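Notes from the Saturday help desk meeting, typed up by me (Rui) with cold coffee. Present: Hélène Wong, Carter Hawthorne, Carter Després, Maximiliano Cabello and me. We got going a little after ten.

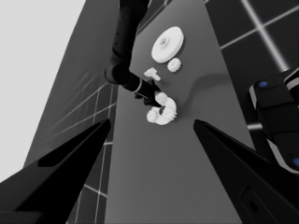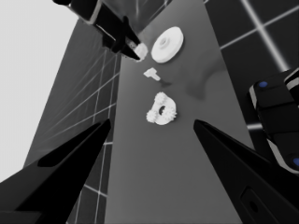

## 1. Laptops stuck at the login screen

Carter H. has been through 42 of them now, all with the same black screen and a cursor after the May update. Safe mode works! He rolls back the display driver, restarts, and most come up fine. Two didn't, and he wants to wipe those. Hélène said no wiping until she's copied the user folders off, and I'm with her on that.

## 2. Backups

Flumlow stopped at file 507 again (same spot as last time, which bugs me). Max thinks it's a bad sector and will run a disk check overnight. I'd rather just swap the drive, but okay, we'll check first.

## 3. Recovery sticks

We're down to one that boots. Carter D. will make more, and please, people, label them! I lost an hour to one with an old installer on it.

## To do

- Hélène: copy user folders
- Max: disk check, post the log
- Carter D.: new sticks
- Me: ask Tellia about the license renewal

Wrapped up after 60 minutes.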